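Back to Spanish at Lercombe

Jan 14, 2023

13 comments | 240 shares

I signed up! After years of saying I'd get my languages back, I'm enrolled on the part-time Latin American Studies certificate at Lercombe, and the first term is now behind me. I meant to write about it as I went along, but the reading list had other ideas, so you're getting it all in one go.

For anyone who missed my earlier posts, Lercombe is the adult college up on the Gulside road, the one with the bicycle sheds that look like a chapel. The course meets two evenings a week. We do language on the first evening and history on the second, and in June there's a long essay that I'm already nervous about (in a good way, mostly).

The language half is taught in small groups. Mine has four people in it, so there's nowhere to hide when you haven't done the subjunctive exercises. I'd forgotten how much fun it is to be bad at something and then be slightly less bad at it a fortnight later. We spent a whole evening on household words – cupboards, taps, drawers, the lot – and then had to talk one another through making a meal in an unfamiliar kitchen. I told my partner to put the onion to bed. She did it, too, very tenderly. 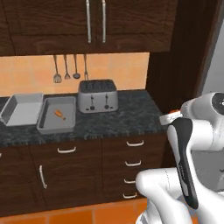 Utensils hanging under the wall cupboard

History is a different sort of evening. The tutor is Réjean Sawatzky, who moved across from Trirken two years ago, and he teaches the whole thing from ports. You pick a harbour, you find out what came in and what went out, and before long you're reading about coffee prices, railway debt and who was allowed to vote. I chose Valparaíso and I'm completely hooked. I had a vague idea that it mattered before the Panama Canal opened and that was all I had! Now I bore people with it at bus stops.

The set book runs to 572 pages and I've read more than 240 of them, which I'm proud of, seeing as I read most of it standing up on the train. The chapters on the nitrate trade are gripping. The one on tariffs I had to do twice, with a biscuit each time.

A word about money, as two of you asked. I applied for a Marchand bursary in the summer and got it, and it covers the fees but not the books. The form is long and wants a personal statement, and I wrote mine three times before it stopped sounding like a letter to the council. If you're thinking of applying, start with the reference. Mine came from an old manager who was on holiday for most of the application window, and it landed the night before it was due.

We've also got use of the Trirken library now, so I can order things in. Scanned newspapers from the 1880s! I lost a whole evening to the shipping notices and the adverts for hats, and supper was whatever I could find in the fridge at ten o'clock.

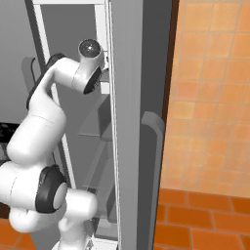 What's next

This term is Mexico and Central America for history, and the past tenses for language, all of them at once as far as I can tell. I have to give a ten-minute talk in Spanish in front of both groups. I'm going to do it on lighthouses, and I've started practising on the dog.

I'll post my reading list when I've typed it up. If anyone has a good, readable book on Veracruz, please leave the title in the comments – I'd love one for the train.

Recent posts

Flashcards: paper or phone?
My bursary statement, third draft
A wet walk round Gulside
Five films I watched with the subtitles off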